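Specify the Glass Last

Filed under
Daylight and Envelope
by Faraji Masanja

The usual order of work in a small residential retrofit is wrong. The owner picks a window, the contractor cuts the opening to fit it, and the lighting is left to whoever comes later. I have reviewed enough of these jobs to hold a firm opinion: the glass should be the last item specified, after the wall finishes, the floor and the shading.

The argument rests on contrast. A person in a room does not respond to the amount of light coming through the opening. The eye adapts to the brightest large area in view, and everything else is judged against it. A single large pane in one wall, facing open sky, sets that level very high. The back wall may receive enough light to read by and still look unlit. Owners then report that the room is dark, and the standard response is a bigger window, which raises the bright area and leaves the ratio where it was.

The Nigatu house is a fair case. The original plan called for one opening on the south wall, with Proron double glazing and a dark stain on the remaining surfaces. The meter gave 3,556 lux on the sill at noon in April. The owners kept a floor lamp on until evening. Repainting the side walls in a flat off-white did more for them than the glazing upgrade they had priced, and it took 20 hours of labor.

Tinted glass is often offered as the cure. I don't recommend it for houses. Tint cuts the view and the useful light by the same fraction, so the wall around the opening gets darker along with the sky. The Drumden catalog lists visible transmittance for its tinted range as low as 37 percent. That may suit a lobby with its own lighting design. In a bedroom it means the lamp goes on earlier.

Curtains are a better tool and are treated as decoration. A light, loosely woven curtain spreads the direct beam and brightens the wall beside the opening, where the contrast is worst. A heavy one only shortens the window. 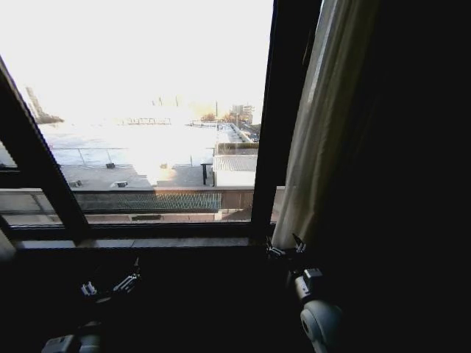 Vol. 20, No. 4, p. 37

Splayed reveals deserve more use than they get. An angled jamb in a pale finish gives the eye an intermediate step between sky and wall. The carpentry is ordinary. Dreltine sells a preformed reveal liner, but a competent finish carpenter can build the same thing from stock board.

The objection I hear most is lead time. Glass is ordered early, so it gets specified early. Rough openings can be fixed without fixing the glass type, and most suppliers will hold a size while the coating is decided. Settle the surface reflectances first, check the side walls with a meter, then place the order.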